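Fold It or Don't, but Stop Ironing It

I grew up in a house where shirts were ironed, even the ones worn to mow the lawn. I gave that up years ago, and I think most households should do the same. What's worth keeping is the folding.

A shirt that gets folded soon after the dryer stops will come out of the drawer fit to wear. A shirt that sits in a heap until Sunday won't. The iron is mostly there to fix the heap. Prillcombe, the shop where I buy my sheets, sells an ironing board for 199 dollars. That is a lot of money to correct a habit.

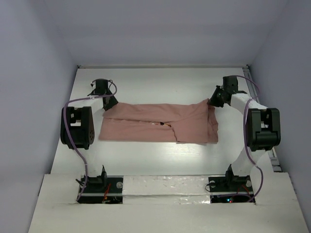 Folding needs a flat surface more than it needs skill. I used the bed for a long time and got poor results, as a mattress gives under your hands and the sleeves slide away. A table is better. Lay the piece out wide, the way the pink one is on the white top, and make the first fold across the middle. If a corner is still rumpled, like the lower right there, smooth it before you fold again. Whatever is bunched up at that point gets pressed in by the stack above it.

People in my building on Destmont tell me they don't have room for a table. Most of them have a kitchen counter. Wipe it down and use that.

I'll make an exception for linen and for weddings. Everything else can go from dryer to counter to drawer, and the board can go to the curb.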